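Section 2: Setting up your Skamirix 1205

The Skamirix is a hand-cranked wooden automaton. It is a copy of the fairground pieces once carved at Momasness, in which a goose, a bishop and a ferryman go around a painted island until the goose ends up wearing the bishop's hat. The legend behind it is told in the booklet packed with the figures. This section covers unpacking, assembly and first use.

Before you start

Leave the closed carton in the room overnight so the wood can settle. The gears are cut from maple and the figures from linden, and the two woods swell at different rates in damp weather.

You will need a soft brush, a small flat screwdriver and the tube of wax from the parts bag. Do not use cooking oil or spray lubricant on any part of the mechanism.

CAUTION: The hat, the oar and the crank peg are small enough to swallow. Keep them away from young children and pets.

Choosing a spot

1. Pick a level surface that does not wobble when you lean on it.
2. Leave at least 200 mm clear on the crank side, which is the right side when the bishop faces you.
3. Keep the automaton out of direct sun. The Momasness red is a milk paint and will fade to brown.
4. Do not set it on top of a radiator, stove or television.

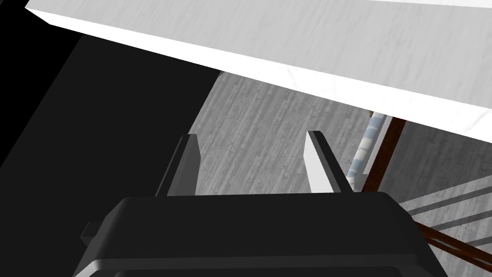 If the surface is hard and smooth, stick the felt dots to the underside of the base before you go any further. The dots go on the corners, inside the pencilled circles. Without them the base tends to creep when the crank is turned quickly.

Fitting the figures

1. Lift the island out of its tray by the edges. Do not lift it by the lighthouse, which is only pegged in.
2. Lower the island onto the centre post and turn it slowly until it drops into place. The painted notch should line up with the notch on the base.
3. Push the ferryman into the hole marked F. He faces the water.
4. Push the bishop into the hole marked B. He faces the goose.
5. Slide the goose onto the brass wire, beak first. The wire should come out under the tail with a little to spare.
6. Hang the hat on the hook behind the bishop's head. The hat must swing freely.

Note: On early units the holes marked F and B are reversed. If the ferryman ends up inside the chapel, swap the two figures.

Fitting the crank

1. Turn the base so the square hole faces you.
2. Rub a thin coat of wax on the crank shaft, then wipe it off with a dry cloth.
3. Push the shaft in until you hear it click.
4. Insert the crank peg from above. It should need only thumb pressure. If it will not go in, take the shaft out, give it a quarter turn and try again.

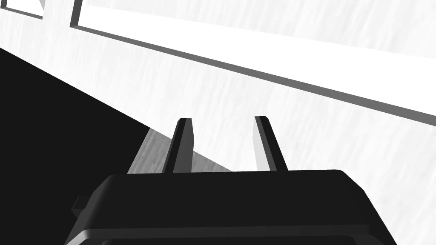

Image: Skov / Clasness

First run

1. Turn the crank clockwise 2 full turns, slowly. Some squeaking is normal while the wax spreads.
2. Watch the goose. It should dip its head once on each pass of the lighthouse.
3. Keep turning until the hat moves from the hook to the goose.
4. To reset, stop cranking, lift the hat off the goose by hand and hang it back on the hook.

CAUTION: Never turn the crank anticlockwise. The original carvers are said to have built theirs to run backward at funerals. The 1205 is not built this way, and turning it backward will strip the teeth off the hat gear. This damage is not covered by the Clasness warranty.

If something is wrong

The goose does not dip: The wire is too far forward. Slide the goose back a little at a time until it catches.

The hat falls in the water: The base is not level. Place a folded card under the low corner.

The ferryman turns but the island does not: The island has not dropped onto the centre post. Take it off and repeat step 2 of Fitting the figures.

The crank is stiff: Check for packing straw in the gears. Brush it out with the lid off. Do not blow on the gears, as this pushes dust into the bearings.

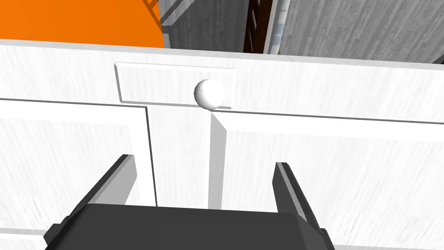
Storage and care

Dust the figures with the soft brush. Do not wash them. Wax the crank shaft again after every 3000 turns, or sooner if the squeak comes back. The brass wire will darken with age and can be polished with a dry cloth.

If you are putting the Skamirix away for the winter, take out the crank peg and the hat and keep them in the parts bag. Leave the figures on the island and put the lid on. An unheated garage or shed is not suitable.

Replacement hats, oars and pegs can be ordered from Clasness. Give the model number and the paint colour, which are both stamped under the base. Geese are carved to order and are not kept in stock.

Continue to Section 3 for changing the hat gear.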